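## 6. Setting up the garment grasp pipeline in Taranau

This section covers the software side of bringing up a two-finger station for cloth: wrist stream, gripper mask, cloth segmentation, grasp proposals and motion limits. It assumes that the arm is mounted, the controller is on the network and the hand-eye calibration in section 5 has been saved. Work through 6.1 to 6.5 in order. Section 6.6 can be read at any time.

Commands are typed in the Taranau console unless the text says otherwise. Settings live in `station.conf`. Changes to this file take effect after `reload`, except for the `[stream]` block, which needs a full restart of the perception service.

### 6.1 Start the wrist stream

1. Log in to the station as `operator`.
2. Run `perception start --wrist`.
3. Wait for the status line to read `STREAM OK`.
4. Open the viewer and confirm that both fingers enter from the bottom of the view.
5. Run `stream latency`. The reported value must be under 100 ms. If it is higher, go to 6.6 before continuing.
6. Lock exposure with `stream lock`.

> **Note:** Lock exposure with the work surface in view. Locking while the camera faces a window or a lamp leaves pale fabric underexposed for the rest of the session.

Exposure lock is cleared by a service restart. It is not cleared by `reload`.

### 6.2 Build the gripper mask

The mask tells the segmenter which pixels belong to the fingers. Without it, dark fingers over a light surface are returned as a separate object and the planner tries to avoid them.

1. Clear the work surface.
2. Move the arm to the `survey` pose.
3. Run `mask record`. The gripper opens and closes through its full stroke while 200 frames are stored.
4. When the prompt returns, run `mask build`.
5. Run `mask show` and step through the stroke with the arrow keys. The overlay must cover each finger out to the tip at every opening.
6. If a strip of finger is left uncovered, raise `mask_margin` by 2 and repeat step 4. There is no need to record again.
7. Save with `mask save`.

Grooves and recesses in the fingers often show up as holes in the mask. Set `fill_holes = true` to close them. Leave `mask_margin` as small as will cover the fingers; a wide margin hides cloth that lies close to the tips, and grasp points there are dropped without a warning.

**Caution:** The gripper moves during step 3. Keep hands away from the fingers until the prompt returns.

### 6.3 Register the work surface

The planner models the surface as a single plane with a boundary. Hard tables need only the default settings. Padded surfaces give under load, so they need a contact allowance as well.

1. From the `survey` pose, run `surface fit`.
2. Check the residual. A flat board normally fits on the first attempt. Upholstery may need a second fit with `--robust`.
3. Draw the boundary in the viewer. On padding with rounded edges, keep the line inside the point where the top starts to curve down.
4. For a padded surface, set `surface_type = soft` and enter a value for `press_depth`.
5. Run `surface save`.

`press_depth` is the distance the fingertips may travel below the fitted plane before the controller stops the descent. Start at 2 mm and increase in steps of 1 mm only if the fingers close above the cloth.

**Caution:** Do not use `surface_type = soft` on a hard table. The descent limit is then set below the real surface and the fingertips will be driven into it.

### 6.4 Set the cloth segmenter

1. Load the base profile with `seg load cloth_base`.
2. Place one garment on the surface, bunched as it would be in normal use.
3. Run `seg once`.
4. Check the outline. Garments with strong color changes, such as panels, trim or printed numbers, may be split into several regions.
5. If the garment is split, set `merge_regions = true` and raise `merge_gap` until `seg once` returns one region.
6. Repeat with the garment turned over, then with part of it outside the view.

A garment that runs out of view is tagged `partial`. With the default setting, `partial_policy = move`, the planner asks for a new camera pose before it offers any grasp. Setting it to `accept` is faster but allows grasps on whatever part is visible. Babatunde Okeke's tuning notes, supplied with the Negi profile pack, recommend `accept` only for single-item work.

White or pale gray panels on a pale surface are the most common cause of a short outline. Lower `contrast_floor` before changing anything else.

### 6.5 Enable grasp proposals

1. Set `mode = propose`. The arm does not move in this mode.
2. Run `grasp list`. Each line gives a score, an approach angle and a jaw opening.
3. Select a line to display it in the viewer. A usable proposal places the two tips on opposite sides of a fold or raised edge.
4. Reject proposals on flat single-layer cloth by setting `min_fold_height`.
5. Once the top proposal is acceptable on several layouts, set `mode = execute` and `speed = slow`.
6. Run `grasp run 1` with one hand on the stop button.

Proposals expire when the scene changes. If `grasp run` returns `E142`, run `grasp list` again and choose from the new list.

### 6.6 Faults

**E142, stale proposal.** The cloth or the arm moved after the list was made. Refresh the list.

**E259, mask mismatch.** The fingers seen in the stream do not match the saved mask. The usual cause is a change of fingertips. Repeat 6.2.

**Latency too high.** Close any extra viewers, then run `stream latency` again. If the value is unchanged, restart the perception service and lock exposure again.

**Fingers close on air.** Check `press_depth` first, then the age of the hand-eye calibration.

Faults not listed can be sent to the Lullness support desk with the output of `station report`. Attach one wrist view saved from the `survey` pose with the garment in place.

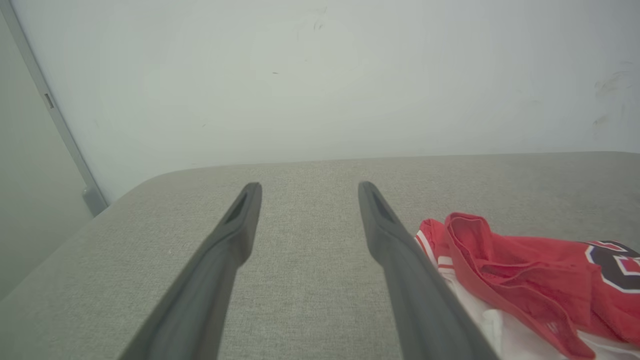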